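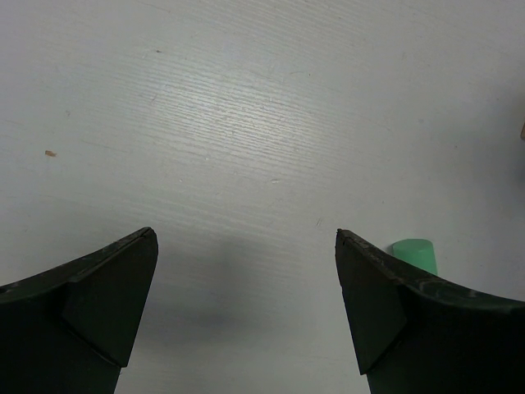
*Clive Holroyd*

Wipe the bench before you start. I'll put that first, as it's the tip I was slowest to take, and I've been running grasping trials in my workshop long enough to know better. A crumb is nothing to you or me. To a gripper that's deciding where to go by what its wrist camera sees, a little orange-brown fleck on a pale table is one more thing that might mean something, and you don't want to find that out with the day's runs already in the can.

For anyone who's landed here from the shelving page: Lustby is my arm, Siris is the software that learns from the demonstrations, and the job is picking up small upright things from a tabletop. The question I've been chasing since April is a dull one, and I love it. How much does the state of the bench matter? I don't mean the cleverness of the model or the size of the network, just the bench! So these are shop tips, really, with a result buried in the middle.

## The table itself

Pale grey-white with a fine streaky grain is what I have, and I wouldn't choose it again. The grain is fine. The shine is the trouble. With the light overhead you get a broad bright band across the surface where all the streaks stand out whiter, and then the corners go flat and cool, so a part that's easy to make out in one spot can look washed out in another.

- Damp microfibre cloth, then a dry one. Skip the spray polish (it makes the glare worse).
- Wipe with the grain. Smears across it catch the light.
- Leave old scratches alone. I tried to buff one out and ended up with a dull patch the size of a saucer, and that was far easier for the camera to notice than the scratch ever was.
- If you can't move the light, turn the bench. Mine's on castors and it took five minutes.

## What I tested

I recorded 500 demonstrations, half on a bench I'd wiped down before every session and half on a bench I left to gather whatever it gathered. Same parts, same arm, same me doing the driving. I trained one policy on each lot and then tried both on a clean bench and a grubby one, 30 attempts at a time.

On the clean bench, the clean-trained policy missed 7 of its 30. The grubby-trained one missed 11. I was feeling pretty smug about my cloth at that point. Then I put them both on the grubby bench and the order flipped! The clean-trained one missed 11 and the other stayed put on 7, with a good deal less dithering over the open table before it went down.

So my rule now is a mixture. Wipe down for the first batch while you're getting your driving steady, then let the bench go a bit for the rest, the way a real kitchen or workshop would be. Thirty attempts isn't many and I wouldn't bet the house on the exact numbers. I'd want to see it again on somebody else's table, preferably one that isn't shiny.

## Looking after the fingers

My dark green fingers have a matte finish with an angled face near each tip, and the scuffs show up pale along the top rims. The right one has the worse wear, with little light specks along the edge. I used to colour them in with a marker. Don't bother, the ink comes off on things and you're forever touching it up.

What does matter is keeping the wear the same through a batch. If you swap a scuffed finger for a fresh one halfway through recording, make a note of which run it was. I didn't, once, and spent a whole Sunday blaming the lights.

Open the fingers wide at the start of every run, too. A generous gap with the tips level gives the camera a good look at the table in between, and it's easy to check by eye.

## Where to put the part

Beginners (me included) plonk the part bang in the middle of the gap every time, and then the policy learns to drop straight down and close. Put it off to one side. Tuck it behind a fingertip now and again so that only the top pokes out. A small mint-green cylinder is good for this, as you can pick out the colour even when most of the thing is hidden, and it stands up on its own.

Keep the spare parts well back. Even a sliver of something tan at the edge of the view counts as a thing on the table as far as Siris is concerned. I keep mine in a biscuit tin under the bench now.

## Odds and ends

Write the bench condition in the run name. I use "w" for wiped and "u" for unwiped and that's plenty.

Soft light from overhead gives a soft shadow under the fingers, and I prefer that to the hard one I had with the old desk lamp. I haven't tested it properly. It's next on the list, after the tea towel trials, which are going badly.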